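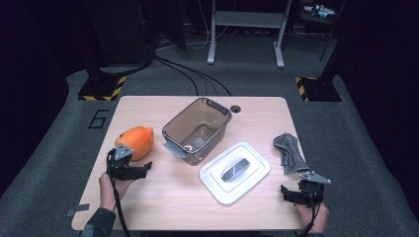

**News from the teaching room**

In November we started a new task with the hand-held grippers: putting a lid on a plastic container. A person holds one gripper in each hand and does the work at the table, and the robot later learns from these recordings. Mahlet Mersha leads the task and has already recorded 147 rounds. Our goal is 900 before the winter break.

Two requests from Mahlet. Please move slowly when the lid comes near the rim, and please change the place of the lid between rounds. If you make a mistake, do not stop. Correct it and continue, we keep these recordings also.

New people can practice with her every morning. Five rounds are enough for a first try.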